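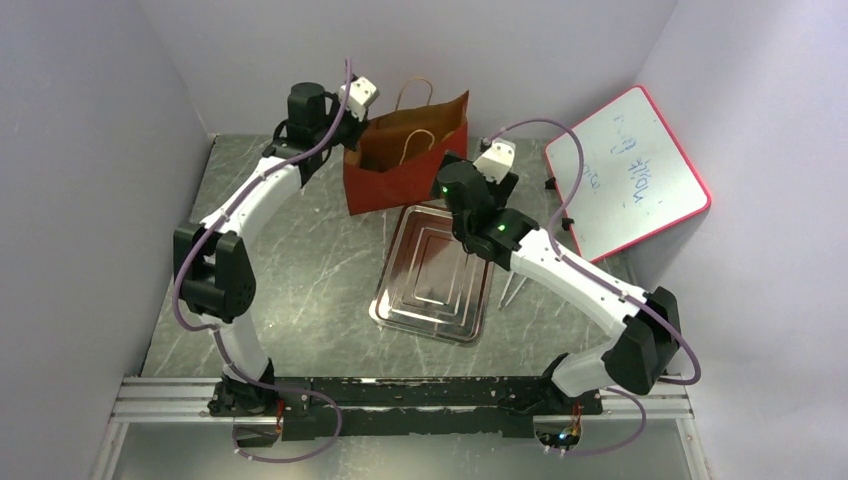 « Une langue, il faut la parler avec quelqu'un qui attend la réponse »

Publié le 05/07/2018

Titilayo Idahosa donne des cours de conversation à Grastora depuis le mois de mars. Son association, Distport, occupe deux salles au-dessus d'une boulangerie, et quand je suis arrivée pour notre entretien, l'odeur du pain montait jusqu'au deuxième étage. Elle m'a proposé un thé très fort et elle m'a prévenue tout de suite que les fenêtres ferment mal.

Je voulais parler avec elle de la manière dont les adultes apprennent une langue nouvelle, parce que c'est un sujet que je connais de l'intérieur. Elle a ri. « Alors vous savez déjà le plus important, c'est qu'on a honte. Un enfant dit une phrase fausse et il continue à jouer. Un adulte dit une phrase fausse et il y pense encore le soir, dans son lit. »

Elle-même a appris le français à trente ans passés, dans la cuisine d'un restaurant qui s'appelait Christodoulou. Ses premiers mots étaient des noms de légumes et des ordres. « Pendant longtemps je parlais seulement à l'impératif. Coupe, lave, apporte. Quand je suis allée à la banque, j'ai dit au monsieur : donne le papier. Il n'était pas content. »

Les groupes de Distport sont petits et il n'y a pas de manuel. Chaque personne apporte un sujet, et on en parle jusqu'à la pause. Ce jour-là, Uthai Srisuk avait choisi la réparation des vélos. Il est arrivé avec une chaîne dans un sac en plastique et il a expliqué, lentement, comment on retire un maillon. Il lui manquait le mot « dérive-chaîne », que d'ailleurs je ne connaissais pas non plus. « C'est très bien quand le professeur ignore le mot, m'a dit Titilayo. On cherche ensemble. Moi, je n'avais jamais entendu ça de ma vie. »

Je lui ai demandé si la grammaire avait encore une place. Elle a réfléchi un moment avant de répondre. « Oui, mais après. Si quelqu'un fait trois fois la même faute, je l'écris au tableau à la fin, sans dire de qui elle vient. Tout le monde sait de qui elle vient, bien sûr. Mais on fait semblant, et c'est plus poli. »

Elle se méfie des listes de vocabulaire. Une de ses élèves, Yaowalak Ruangrit, avait recopié 2000 mots dans des cahiers avant de s'inscrire, avec une très belle écriture. Elle pouvait traduire « enclume » et « marguerite », mais au téléphone elle raccrochait dès que la personne parlait vite. Elles ont donc travaillé le téléphone, dos à dos, chacune sur sa chaise. « Maintenant elle appelle le dentiste toute seule. Elle prépare encore un petit papier, et moi aussi j'en prépare un, parfois. »

Yaowalak, qui était venue rendre un livre, a voulu ajouter quelque chose. « Le plus difficile, ce sont les blagues. Je comprends tous les mots, et les autres rient, et moi je ris un peu plus tard. » Elle lit en ce moment un roman policier de 473 pages et elle a interdit à son mari de lui révéler la fin.

Les cours coûtent 200 euros pour l'année, et l'association accepte que l'on paie en plusieurs fois. Titilayo aimerait ouvrir un groupe du matin, pour ceux qui travaillent la nuit, mais il faudrait une troisième salle – et un chauffage qui fonctionne. Elle cherche aussi quelqu'un pour animer un atelier d'écriture de lettres administratives, un travail qu'elle déteste.

Avant de partir, je lui ai demandé en quelle langue elle rêve. « Ça dépend avec qui je me dispute, a-t-elle répondu. Avec ma sœur, jamais en français. » Puis Uthai est revenu chercher sa chaîne, oubliée sur le radiateur, et elle lui a fait répéter encore une fois « dérive-chaîne ».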